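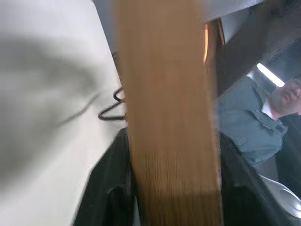
What did the Leiva method change?

It let the left arm wait until the right arm had a firm hold.

Lautaro Gaete wrote that answer on page 2 and crossed it out. Bijan Akbari wanted the result first.

"Forty tries with the old method, forty with Leiva," Bijan said. "Start there."

"Skakley will ask about the picture frame."

"Then put it in."

Lautaro typed a line about the tan border and the two grippers, and saved it.
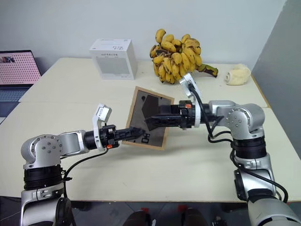
The Call from Skakley

The phone rang before he had finished the next page.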